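Sornora hand-held grippers for linen and garment work

Sornora is a pair of hand-held grippers for teaching a robot how your people handle cloth. The worker holds the grips and makes the bed or folds the shirt as usual, and the movements are recorded for training. Your staff need no programming knowledge.

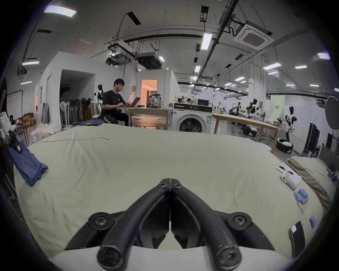 Gripper over a bed with a cream sheet, training hall.

What does it change for the staff? In our experience, the folding table is the first place where the robot takes over a part of the shift. At the Trastomard laundry it now folds the plain T-shirts, 246 on a normal Wednesday. The two workers from that table moved to checking, repairs and difficult pieces. They also decide which way of folding is the correct one, and the robot learns it from them.

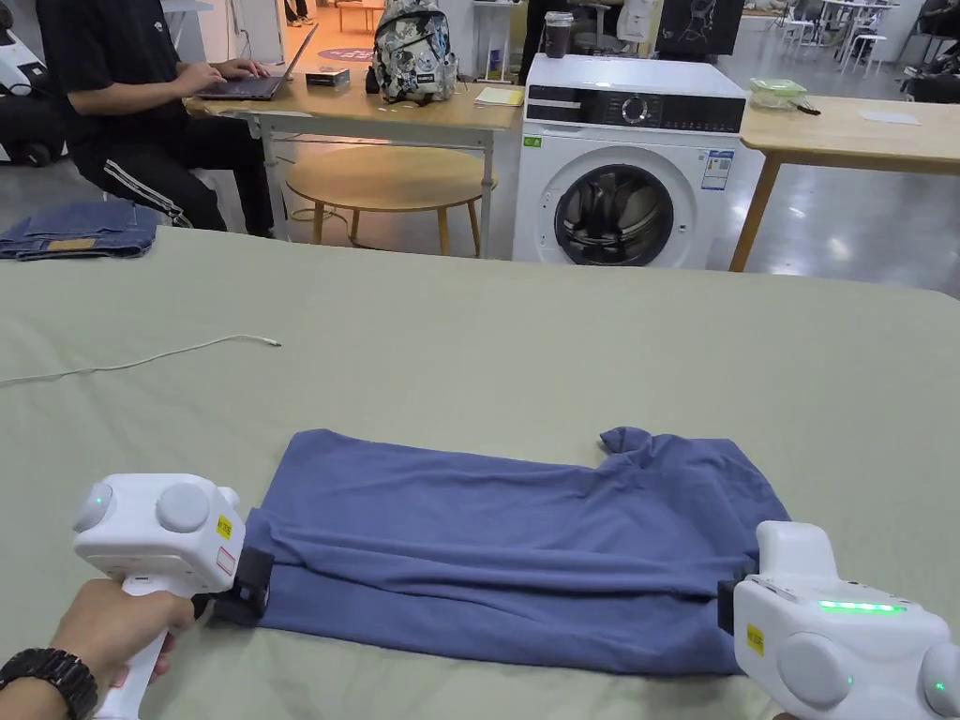

We recommend short sessions in the first weeks, because the wrist must get used to the weight. After 16 sessions most people work at almost their normal speed. Please plan this time as paid working time and do not put it on top of the shift.

The set includes 2 grippers, spare jaws and the charging station. Price per set: 2364 euros, without tax. Training at your site is given by Mutton in English and by Đỗ in Vietnamese. Both companies also take the repairs.

Delivery before February is possible for orders of one set.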